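Quick notes on keeping white and light work surfaces decent. Kitchen, craft room, garage, same rules mostly. Writing this between batches so forgive the mess.

**Daily wipe.** Warm water, drop of dish soap, soft cloth. Rinse cloth, wipe again. Dry with a towel. Skipping the dry is where the gray film comes from, soap left sitting.

**Matte tops.** They hold fingerprints and grease more than glossy. Don't reach for polish, you get shiny patches and then you're stuck matching the rest to it. Baking soda paste, thin, fingertips only, 2 minutes, off. No green scrubby pads. Ever. Melamine sponge is OK for a scuff but go light, it's sandpaper really.

**Tea and coffee rings.** Get them same day. Old ones: wet paper towel laid flat over the ring, pinch of baking soda on top, go do somthing else for a while. Usually lifts. Turmeric doesn't. For turmeric try a spot by the window and let the sun have it, mine faded over a week.

**Ink.** Rubbing alcohol, the 70 percent kind, on a cotton ball. Test underneath first. Dab, turn the cotton, dab again. Rubbing just makes a bigger blue spot.

**Glue.** White glue: soak, then plastic scraper (old store card works). Super glue: leave it to harden fully, then lift an edge with the card. Acetone will eat a lot of finishes so I don't keep it near the table anymore. 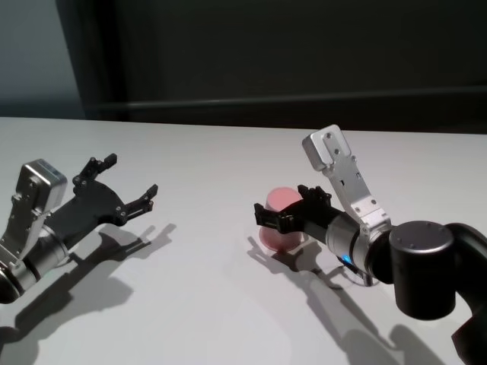 **Metal marks.** Gray pencil-looking lines from pans and tools. They look like scratches, most aren't. Cream cleanser on a damp cloth, small circles, rinse twice. If your nail catches in it then yes, scratch.

**Heat.** Trivet. Folded towel is not a trivet, ask Olesia Yatsenko about her counter. She ended up putting a bread board over the spot for good.

**Crumbs along the back edge.** Dry paintbrush, the 2 inch kind, before anything wet goes near it. Wet crumbs turn to paste and you'll be in there with a toothpick.

**Wobble.** Fold of cardboard is fine for a day. After that get a felt pad and stick it on the short leg, trim with scissors. Check the bolts first tho, half the time it's just loose.

**Light.** Lamp on the opposite side from your writing hand or you work in your own shadow. Also wipe with the lamp low and sideways, shows every streak.

**Cloths.** I keep 6, all the same color, wash hot, no fabric softener. Softener leaves a coating and then they push water around instead of picking it up.

Still looking for something that gets candle dye out of a light top. Ihor Hladun swears by ice then a warm iron through brown paper, which gets the wax but teh red stays. Will add it if I find it.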